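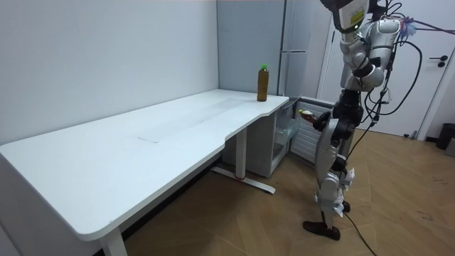
White desk, notched front edge, back room

abaadjei
2024-09-10
Evening all. I've worked from the kitchen table for two years and my neck has had enough, so I'm finally setting up a proper desk. My question is which way to face it. I'd love to look out at the garden -- the magpies are good company! -- but my sister reckons I'll never get a thing done.

Dogbe
Face the window, Aba! I've done it for nine years and the light lifts my whole mood, even in a grey old winter.

tisau40
Have to disagree with Dogbe, sorry mate. Mine faced the window and I squinted all summer and had headaches by lunch. Side-on is much kinder, with the light coming over your shoulder.

Dogbe
Fair enough, but a cheap blind fixed that for me.

rilenow
Side-on here too. Try it for a week before you run any cords, moving it later is a pain.

abaadjei
Thanks, you lovely lot. Side-on first, then, and I'll price up a blind on the weekend.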